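Programs > Small Items Re-housing > Reports to Funder > Interim Report

Drallance Small Items Re-housing: Interim Progress Report

Prepared for the Polat grants office by Serpil Saraç, collections coordinator, Bornotura. Reviewed by Melahat Bilgin.

1. Scope of this report

The report covers work on the sorting, housing and labelling of the small loose items held in the Drallance store. It follows the headings in Schedule B of the funding agreement. Display, loans and the school handling kits are funded separately and are not included.

The items in scope are fastenings, rings, links, beads, buttons and fittings of small size, most of them detached from larger pieces before they came to us. They had been kept in envelopes and screw-top jars, with labels of varying age and legibility. The agreement provides for their transfer to divided plastic boxes, with an entry in the register for each compartment.

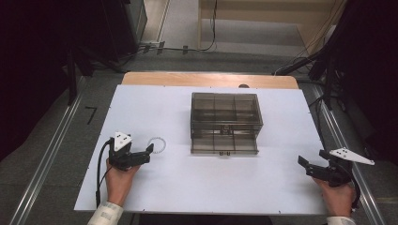
Clestow, January 2022

2. Work completed

The sorting station is in regular use. It consists of a light wooden table with a white rectangular board laid over most of its top, set up on the carpeted floor of the work room. One box is dealt with at a time. The item being placed is laid on the board beside the box, identified, and then assigned to a compartment. A divided box in smoke-tinted plastic with a front latch and a translucent white ring are typical of the pairing of container and contents in the fittings series.

To the end of the reporting period 143 register entries have been completed and checked. The opening estimate was roughly 300 entries, based on the old card index. The estimate is not being revised at this stage, although the jars opened so far have held a higher proportion of mixed material than the cards indicated. Where a card says "rings, various", the contents have generally included links and washers as well, and these have to be separated before any entry can be written.

The grant covers 28 boxes. All have been received and assigned a shelf position. Filling is proceeding by series, not by shelf, so several boxes remain partly filled at any one time. This is intentional and does not indicate a shortage of material.

The following tasks from Schedule B are complete:

B1. Selection and purchase of divided boxes.
B2. Preparation of the sorting station and work surface.
B3. Register template, including the compartment reference.
B4. Sorting of the button series.

The following are in progress:

B5. Sorting of the fittings series (rings, links, hooks).
B6. Replacement of paper labels.
B7. Photography for the register.

Task B8, the transfer of bead material, has not begun. It is scheduled to follow B5.

3. Work surface

The original proposal allowed for sorting directly on the tabletop. This was trialled and discontinued. Pale items were difficult to distinguish from the timber, and the grain showed in register photographs. A grey felt was tried next. It held the items in place well enough, but fibres caught on hooks and on the rougher castings, and each piece then needed cleaning a second time.

The present white surface was adopted in place of the felt. It is plain and matte, can be wiped down between series, and gives a consistent ground for photography. Its one recorded disadvantage is low contrast with translucent and white pieces, the clear rings in particular. Colour rendering on the white ground is also uneven from one part of the surface to another, and a neutral reference card is now included at the start of each photographic run.
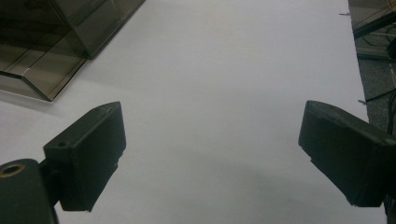
White work surface, close view.

Two alternatives for translucent material are under consideration. One is a dark insert of the same thickness as the board, to be laid down only for those pieces. The other is to leave the surface as it is and light the piece from a low angle. The second option costs nothing and will be tested first. A result will be given in the next report.

4. Boxes

The tinted boxes were preferred to clear ones after a short comparison in the store. The grid of dividers can be seen through the walls, which allows an occupied compartment to be found without handling the contents, and the tint reduces glare from the overhead fittings. Staff were asked to note any difficulty with the latches. The notes received so far concern stiffness in new boxes and do not describe any failure.

Compartment references run from left to right and from the latch side to the rear. An earlier scheme numbered the compartments from the rear, and some button entries were written under it. These have been corrected in the register. The corresponding labels will be replaced under B6, and until then a slip in each affected box gives both references.

Very small pieces are placed in a polyester pouch within the compartment. This was not in the original method. It was introduced after a jump ring was found to have passed beneath a divider into the next compartment during a shelf move. The ring was identified from its photograph and returned. The cost of the pouches has been met from the consumables line.

5. Labelling and register

Each compartment label carries the box number, the compartment reference and the register entry. Descriptive wording has been removed from the labels and is held in the register only. The previous practice of writing the description on the envelope had produced conflicting descriptions wherever envelopes were replaced, and in several cases the earlier envelope had been discarded.

Materials are recorded at the most general level that can be supported by eye. "Translucent plastic" is used unless a document or a test supports a more exact term. Melahat Bilgin has reviewed the completed entries for consistency and has asked that "beaded" and "textured" be treated as separate terms for edges and outlines. The glossary has been amended. Entries written before the amendment are being checked against their photographs, and pieces will be brought out again only where the photograph does not settle the matter.

6. Expenditure

Spending is within the approved budget. One variation is reported under clause nine of the agreement: $200 was moved from the furniture line to consumables, following the decision to keep the existing table and not buy a laboratory bench. The amount is below the threshold at which prior approval is needed. No further variations are expected before the final claim.

Staff time has been charged as approved. Time spent on the felt trial was charged to B2 and is included in the figures for that task.

7. Issues and risks

Mixed containers. As set out in section 2, some jars contain material from more than one series. This slows B5 and may increase the final number of entries. The effect on cost is limited to staff time.

Loss of association. A small group of rings may belong with garments held elsewhere in the collection. They are being housed as a group – without splitting by material – until the garment files have been checked. Separating them now would save space but would remove the only evidence of association that remains.

Storage environment. Relative humidity in the Drallance store has stayed within the range set out in the agreement. The data logger was out of service briefly for a battery change, and the gap is marked in the attached record.

Work room access. The work room is shared with other users at Clestow. Boxes are returned to the store at the end of each session. The need to carry them back and forth has added a little to the handling time, and a trolley with a lipped shelf has been borrowed for the remainder of the project.

8. Next period

Work will continue on the fittings series, starting with the remaining rings and then the hooks. Label replacement will run alongside it. The low-angle lighting test will be carried out on translucent pieces, and the lighting settings will be added to the register template if they are adopted. Bead material will be brought across once B5 has been signed off.

The final report and acquittal are due in June. Bornotura requests confirmation from Polat that the register may be supplied as a spreadsheet export, with photographs in a separate folder keyed to the compartment reference. The present template was built on that assumption, and a change of format would need to be known before the bead entries are started.

Attachments: register extract, fittings series; humidity record; statement of expenditure.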